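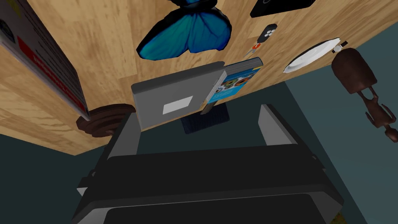
Maketti Opens Furniture Repair Workshop in Tetteh

March
By the Maketti Press Office

TETTEH – Maketti, the regional home furnishings cooperative, has opened a repair workshop next to its main store in Tetteh. The workshop accepts tables, chairs, dressers and bed frames of any make, whether or not they were bought from Maketti.

The service follows a trial at the company's Gallov store, where customers could leave damaged chairs for regluing. Over the course of the trial the Gallov team returned 60 pieces to their owners. Most had a single broken joint or a worn seat. Maketti's board approved the larger site in Tetteh on the strength of those results.

"Many of the tables we are asked about are older than the people who eat at them," said Gifty Owusu, director of customer services at Maketti. "Their owners want a leg made steady or a top sanded and oiled, and until now we had to send them elsewhere. We are pleased to be able to take that work in ourselves."

The workshop employs eight people, three of whom moved from the Gallov store. Two apprentices will join them later in the spring under an agreement with the Calex Trade School, which will also provide evening instruction in joinery and finishing. Apprentices are paid from their first day and complete the program in 23 months.

Customers may bring smaller items to the counter without an appointment. Larger pieces can be collected from addresses within 33 miles of the store. Each item is inspected on arrival and the owner receives a written estimate, which remains valid for 17 days. No work begins until the estimate has been signed. Inspection is free of charge for members of the cooperative; other customers pay a small fee that is deducted from the final bill.

Repairs offered at opening include regluing of joints, replacement of drawer runners, removal of water rings and heat marks, and full refinishing of tabletops in oil or clear varnish. Upholstery is limited to drop-in seats for the present. The workshop does not accept items with active woodworm – owners of such pieces will be given a list of treatment firms in the area.

Maketti has also set aside a shelf of reclaimed hinges, knobs and casters, sold by weight. Proceeds go toward the cost of tools for the Calex apprentices.

"We expect dining tables to make up the greater part of the work, as they did in Gallov," Ms. Owusu said. "Owners should remove any extension leaves before collection and label them, since leaves from different tables can look very much alike."

The workshop counter opens at 9 a.m. and closes at 5 p.m. on all store days. Collection may be arranged at the counter or by telephone through the Tetteh store.

Comments (3)

oakleaf_m: Do you take outdoor furniture? Have a teak bench with a split arm.

R. in Gallov: They did my mother's kitchen chairs during the trial. Very neat job, took a week longer than quoted.

pinetop: Please consider weekend collection for those of us who work.

Contact: Maketti Press Office, Tetteh store | © Maketti. All rights reserved. | Back to top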